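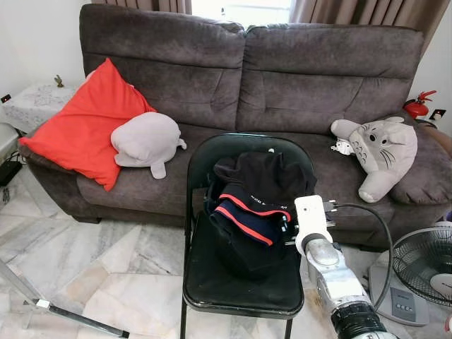
I spent $229 on a two-day home defense class last December and I'm still arguing with myself over what I paid for.

The class was run by a small outfit called Kalum, in a rented unit out past Rimitz. There were 10 of us. Konrad Laskowska taught both days, and he's a decent shot and a patient man. No complaints there. My complaint is with the first morning, when we sat through 4 hours of slides before anyone touched a gun. A good chunk of that was crime stories with no source given. I asked where one of them came from and was told it was "well known." Okay.

Dry fire was the part I went in doubting, and I've come around on it partway. Konrad wants ten minutes a night with an unloaded gun, no ammo in the room, and a safe backstop. Fine. But then came the gear list: laser cartridge, phone app, a special mat. I've done it for two months with a paper target and a checklist. I keep the dummy rounds in a black sock with a red stripe around the cuff, the kind you'd find in any drawer, and it does the same job as the $40 pouch they had for sale at the back table.

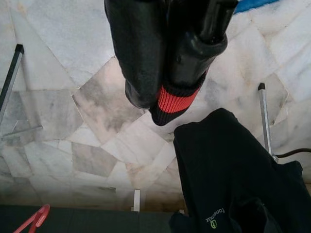
Holsters were the other hard sell. Bronisława Stępień, who shoots at my club and has carried for years, told me to buy one good one and stop reading reviews. The class pushed the Martinelli, and the Martinelli is nice, but I noticed it was also the only brand on the table. I tried it next to my old Kika. Drawing from under a plain black garment with a bit of red on it, I couldn't feel a difference worth the money. My times on the club timer were the same with both – slow. 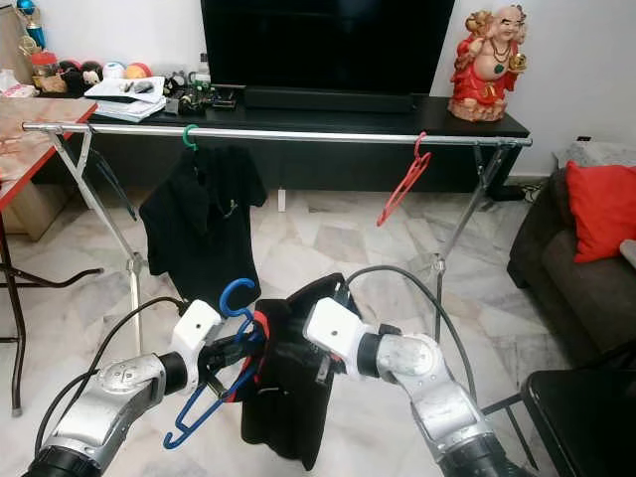

Black with a little red, on its way to or from the blue hanger.

What I'd want from a second class is less talk and more time moving, working from behind cover, and deciding when not to shoot. Kalum does have a level two. I asked how much of it is slides and haven't heard back.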